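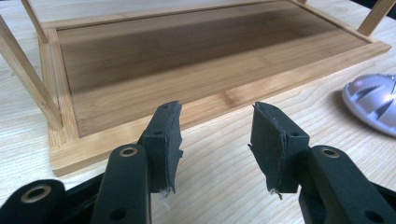 Entretien d'une étagère en bambou dans une salle de bains partagée

Fidelina Ospina
Bonjour à tous. Notre résidence, la maison Bermúdez, met à la disposition des locataires de petites étagères en bambou, installées en octobre dans les salles de bains communes. Plusieurs plateaux présentent désormais des auréoles grises et une surface légèrement rugueuse. Le règlement intérieur interdit les produits chlorés. Quel traitement convient-il d'appliquer, et à quelle fréquence ? Je précise que les pièces ne disposent pas de fenêtre et que la ventilation s'arrête la nuit.

Hae-won Choo
Madame, il est recommandé de procéder comme suit. Dépoussiérer, puis laver avec un chiffon à peine humide et un peu de savon noir. Laisser sécher 2 jours hors de la pièce. Poncer ensuite très légèrement au grain fin, dans le sens des fibres, et appliquer une huile dure incolore en couche mince. L'excédent doit être essuyé au bout de 14 minutes, faute de quoi la surface reste collante. Une seconde couche peut être passée le lendemain. Si le plateau est verni, l'huile ne pénétrera pas : il faut d'abord retirer le vernis ou revernir à l'identique.
Les chiffons imprégnés d'huile peuvent s'enflammer spontanément. Ils seront étendus à plat à l'extérieur avant d'être jetés.

Alcides Nina
Chez nous on a mis de l'huile d'olive, cela a ranci. À déconseiller.

Eusebio Chávez
Je souscris à la réponse de Mme Choo, avec une réserve concernant la ventilation. Tant que celle-ci est coupée la nuit, les taches reviendront. Il conviendrait de saisir le gestionnaire par écrit avant d'engager des frais. Pour la fréquence, un huilage tous les 4 mois est raisonnable en pièce humide.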